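The button sorters will see you now

Feb 6, 2025
By Gerasimos Psarras
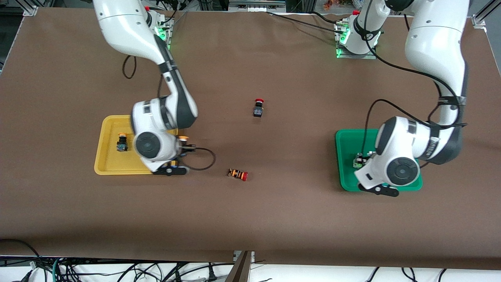
Two arms, two trays and a handful of push-buttons on the bench at Povholm.

I have a drawer at home that I've been meaning to sort since we moved in. Batteries, fuses, curtain hooks, a bicycle bell, keys to doors I no longer own. Every winter I pull it out, look at it, and push it back in again. So when an editor asked if I'd like to go and find out whether a machine can do the boring jobs yet, I said yes before she'd finished the sentence (and I did briefly wonder if the drawer would fit in my rucksack).

Povholm is a workshop that tests robots for small factories, the sort of places that make switch panels and lift controls and still do most of it by hand. The job I'd come to see is one any bored teenager could do. You have a yellow tray and a green tray, you have loose push-buttons with red or yellow-orange caps, and things have to end up in the right place. That's the lot!

I asked for a go myself first, which made everybody laugh, and then I did it while carrying on a conversation about parking. It's only when you watch a pair of arms at the same work that you start to notice what your own fingers are up to. A button standing on its base is a nice easy thing to grab. A button on its side is a different animal – you roll it a bit, pinch it, turn it over in the air and never give it a thought. A gripper with two fingers has to come at it from a sensible angle, and sometimes the sensible angle is the one where the other arm wants to be.

The team had logged 2127 good picks out of 2481 tries by the time I visited. I thought that sounded marvellous. Then a woman from Otico, who run a panel shop and were there to see if they should buy, pointed out that she'd sack a person who dropped that many. She said it very cheerfully. She wants 100 in a row without anybody touching the thing, and so far the best run has been well short of that.

What surprised me most was how much fuss goes on around the arms. Somebody has to fill the trays, and somebody has to decide what happens when a part turns up that isn't on the list. Zallier, another firm I rang, tried a similar set-up for 3 months and gave it up, mainly over the cables, which kept drifting into places they shouldn't. Chrysikopoulos, who build control boxes, have gone the other way and kept theirs, but only for the night work, when slow doesn't matter so much.

And the house? I asked everyone about the house. I got a lot of kind smiles. A bench stays where you put it and has the same few parts on it all day long, and my kitchen has a cat. One engineer reckoned sorting cutlery would come before folding sheets, and that she wouldn't let it near her glasses. Another said to ask him again in April, when they're due to start on mixed bins of parts with nothing laid out neatly at all. That, he said, is more or less my drawer.

I've told him I'll bring it.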